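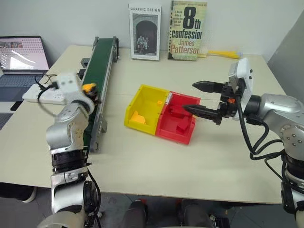 Block sorting at the Rarnholm open day. Yellow bin, red bin, belt on the left.

Feb 10, 2019

Quick one, bus in 40 min and I still havent eaten.

Got to Rarnholm late, parking a mess, missed the welcome talk. Went straight up to the room with the two arms. Best thing all day. One table, a little green belt, bins side by side, colored blocks. Red goes with red, yellow with yellow. My niece could do it at 2, and I stood there like it was the moon landing.

Majdi Geagea was running the demo. Soft voice, had to lean in over all the other people leaning in. He says they've logged 800 picks since July and the part that eats his time is the odd shapes, the ones with slanted sides. Asked him about orange, which bin? He laughed and said ask Dastum, they wrote that bit. Never did find anyone from Dastum.

Liked the grippers. Pointy black fingers, more like a bird than a hand. Somebody had left a James Patterson at the back of the table, 8th Confession, have I read that one? Think so. Check shelf.

Downstairs was Katulico with a pallet thing, loud, gave up. Coffee terrible. Took a leaflet for Smadi, the evening class, $400 which hmm. Maybe if work pays half.

Must email Majdi re the slanted blocks. Wrote his adress on the back of the leaflet, dont lose it.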